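Print this page | E-mail this page

Kenmont Two-Arm Handling Unit: Set-up Guide
18 June 2021, Jurgita Venckus

Section 13. Grip Fault While Holding a Case

Caution: Do not reach between the arms while a case is held.

1. Press Hold. Both arms stop and the grippers stay closed.
2. Check that both grippers are in contact with the case. Do not pull on the case to test the grip.

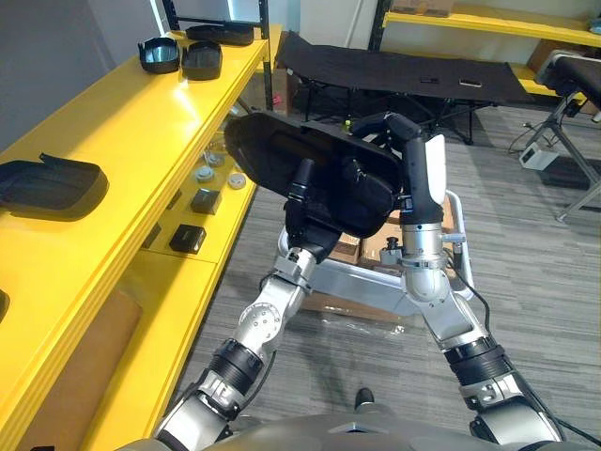

3. Lower the arm speed to 40 percent.
4. Support the case from below on a padded stand, then select Release.
5. If the fault returns within 2 cycles, shut down the unit and notify the shift supervisor.

Note: Record each fault in the Baria log before restarting.

Contact: Kenmont Technical Documentation | Back to top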